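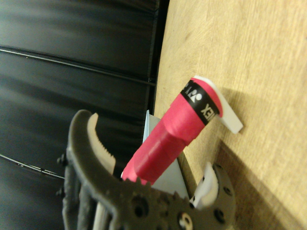 Emiliano Escobedo reckons a grip is finished the day you start noticing it, and I've come round to his way of thinking, although it took me most of a winter and a fair few dropped rackets.

Grip (racket sports)

The grip is the wrapping on the handle of a badminton, tennis or squash racket. People also use the word for the way you hold the thing, and that muddles beginners no end, so I'll stick to the wrapping here and leave the hand for another article. Bright pink is one of the colours you'll meet, and I'm rather fond of it, mostly as I can find my racket in the bottom of a dark bag!

Parts and names

Underneath everything is the bare handle, usually with flattened sides. Over that goes the replacement grip (some makers call it the base grip), a fairly thick, cushioned strip wound in a spiral. Over that, if you like, goes an overgrip, thin and a bit tacky, meant to be thrown away once it goes shiny. At the top, where the winding stops, there's a finishing band to keep the loose end down. It's often black, and it often carries the maker's name in white letters. Yonex is a name you'll see a lot on bands like these. At the very bottom is the butt, slightly flared on most rackets so it doesn't fly out of your hand on a smash.

Materials

Early handles were bare wood or had leather wound round them, and leather still has its fans in tennis. Most grips now are synthetic, usually polyurethane, and then there's towelling, which soaks up sweat beautifully and gets disgusting very fast. I used towelling for a whole season in the Hirnitmont league and I wouldn't go back.

Thickness

Every layer makes the handle fatter. In badminton, a lot of doubles players like a slim handle for quick changes of grip, and plenty of them peel off the factory grip and put an overgrip straight on to the bare handle. Bigger hands may want more underneath. I've got two layers on mine, and at Callach, where I play, I get teased for carrying a rolling pin.

Changing a grip

Peel off the old one and pick away any leftover glue. Start at the butt with the tapered end of the new strip, keep a steady pull on it and overlap each turn by a few millimetres. Right-handers and left-handers generally wind in opposite directions. Trim the end at a slant so it lies level, then put the band on. My first try took 26 minutes and had a lump in it the size of a pea. It's down to 4 now, lump optional.

How long they last

It depends on how much you sweat and how often you're on court. I change my overgrip every January and whenever it starts slipping in between (more often in summer, obviously). Escobedo, who strings rackets at Aguirre, does his every fortnight and thinks I'm a savage.

See also: Overgrip; Racket stringing; Shuttlecock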